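Towel folding, second batch

11 Sep 2024

I spent the morning recording more cloth handling for Medley, one gripper in each hand. The count is now 368 usable runs, and 16 went in the trash because I let a corner slip off the pads. 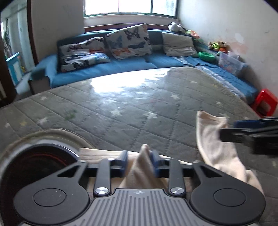

Corners are still the slow part. I pick one, lift, then find the other - and the model needs plenty of examples of the finding. I vary the starting shape every time and try not to rush.

Tomorrow I'll label the new runs and start training again.
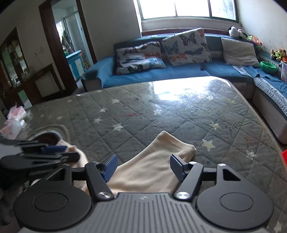
Beige cloth on the star-print cover, pads open.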